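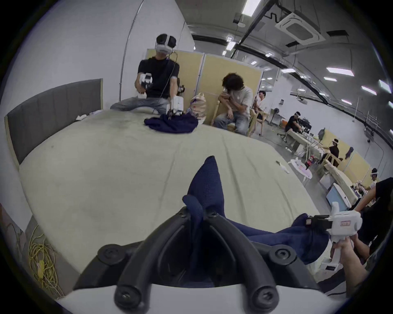 Is Nekport Public Television really giving the whole month of August to labor history?

Only in part. The station has put a labor history banner over the month, but most of what it plans to show has aired before, and much of it will run late at night.

7 July 2021

The Nekport station announced its "Month of Work" this week with a press release that used the word "celebration" five times in its first page. The schedule attached to it is a good deal quieter. It lists 15 titles. According to the station's own program guides, 13 of them have been shown on the channel before, several of them more than once in the past two years.

The remaining pair are a studio discussion and a new documentary, "The Packing Floor," directed by Javiera Valdebenito. The documentary is the reason to pay attention. It tells the story of 172 women who were let go from a fish cannery in Dusley in the winter of 1951 after they asked for a paid meal break. Most of them never worked in the industry again. The cannery's owners said at the time that orders had fallen off, and for decades the local histories repeated that explanation without looking into it.

Valdebenito found payroll sheets and a set of letters between the plant manager and the owners in a county storage room, and she built the film around them. A preview copy sent to reporters runs just under an hour. It has no celebrity narrator, and the music mostly stays out of the way. Former workers' daughters read some of the letters aloud at their own kitchen tables, and the director lets the silences run long after they finish. One of the readers stops halfway down a page and asks for the camera to be turned off, and the film goes to black for a few seconds before picking up the next letter.

It is a strong piece of work. The station has given it one prime-time showing.

"We're proud of the whole month, and we think viewers will see how the pieces fit together," said Agustina Bravo, who runs programming for the station. Asked why the only new film on the list was getting a single evening slot, she said that repeat showings "are still being looked at" and that the film would also stream on the station's site. She did not say for how long. The release doesn't either.

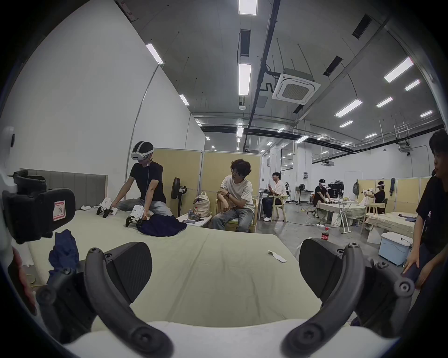

What is on the schedule

The month opens with a two-part history of railroad porters that the channel first ran in 2014. After that comes a film about the building of the Venwood dam, which is a fine film about engineering and spends perhaps ten minutes on the people who poured the concrete. The release describes it as "a stirring tribute to the men who built it." Viewers who sit through it may wonder where the men went.

There is a concert of mill songs recorded in Venwood, a profile of a union printer, and a program on farm labor that holds up well and deserves better than its 11:30 p.m. start. Two of the titles are cooking shows. One is an hour on bakery traditions, and the other follows a chef who visits dockside lunch counters. Bravo defended both, saying that "food is work, and workers eat." That is true, but it would cover nearly anything in the station's library.

"The Packing Floor" airs in the second week of the month at 8 p.m. The studio discussion follows it directly. The station had not named its panelists when this item was written, though it did say that it hoped to seat an audience of up to 200 at its Sezer Street building, depending on health rules at the time.

The question of money

A month like this costs very little when most of the shows are already on the shelf. Public stations usually hold the rights to a program for a set number of airings, and using up the last of those before they lapse is ordinary housekeeping. There's nothing wrong with it. Viewers who missed the railroad porters the first time may well be glad of another chance. The trouble comes when the housekeeping is sold as a major commitment, with pledge breaks to match.
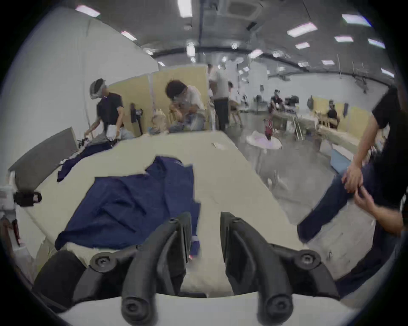 And there will be pledge breaks. The draft schedule shows them during the concert, during both parts of the railroad history and, as it stands, between "The Packing Floor" and the discussion that is supposed to answer it. Bravo said the last of those might be moved. Valdebenito, reached by phone, said she had not been told about it.

"I'd rather people went straight from the film to the talk," she said. "But I don't run the station. I made the thing and handed it over."

She was more direct about how the project was paid for. Nekport Public Television is listed in the credits as a presenting partner, a phrase that can mean a lot or hardly anything. In this case, Valdebenito said, the station gave her some hours in an edit room and a promise of air time. The rest came from two small arts grants and from her own savings. The press release calls the film "a Nekport original."

Bravo said the phrase was standard language and that the station "never claimed to have funded every dollar." She would not say how many dollars it had funded.

What Dusley thinks

The cannery building still stands, and part of it is now used for boat storage. The town has no marker for the women who lost their jobs there. A proposal for one came up years ago and went nowhere, partly over a disagreement about what it should say. The film covers that argument briefly and fairly, including the view of people who feel the owners' family has done a lot for the town since then and should be left in peace.

Valdebenito had asked for a public screening in Dusley before the broadcast. The station's release says one is "planned," with no place or time given. The library there said it had been contacted in the spring and had heard nothing more. 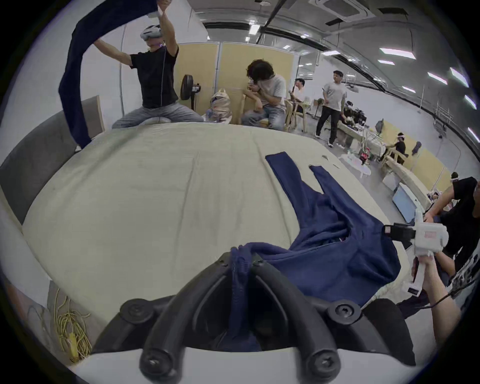

Bravo said the screening was still a goal. She also said the station would be collecting family stories from viewers through an online form, and that a selection could become "a future program." Similar forms have gone up for earlier theme months on this channel. Last year's, on small farms, has not yet led to anything on air, and its page on the station's site now sends visitors to the membership office.

None of this should keep anyone from watching. The farm labor program is worth recording if the hour is too late, and the union printer is good company for thirty minutes. "The Packing Floor" is better than that, and it would be a shame if it came and went in one night while the lunch counter show, going by the draft, gets three airings.

The station says the final schedule will be posted before the end of this month. Viewers who want a second showing of the film can write to the programming office, which says it reads all its mail. The film's streaming page was not live at the time of writing.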